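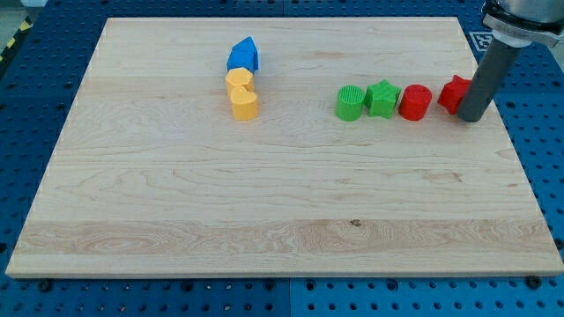 According to Fasham, the 300 mm/s limit in our cell rules only makes sense if it is measured at the tool tip, and the draft never says so. Fair. The controller reports flange speed, and with a long tool the tip moves faster whenever the wrist rotates. Changed the wording to "tip speed, worst-case wrist rotation included."

May, Sunday
Notebook entry, Nercombe bench

Other edits to the draft while I had it open:

Section 2, floor tape. Nothing gets stored inside the line, carts included. Crossing it with drives enabled means reduced speed and pendant in hand.

Section 4, tool changes. Payload and tool center point get re-entered after every change, then checked against the fixed reference point before any contact move. Log the residual. Anything over 0.73 mm is a redo — no averaging two bad readings.

Section 5, marker calibration. Old text said "recalibrate as needed." Replaced with: after any bump, any bolt touched on the table, and at the start of each week.

Run 784 was logged without a tool ID. Marked it unusable in the Lykkegaard sheet and left the raw data alone.

Still open: whether the stop test belongs in the startup list or in a list of its own. Grustix wants one list. Draft goes back to Fasham at 3116 words, too long for a wall copy.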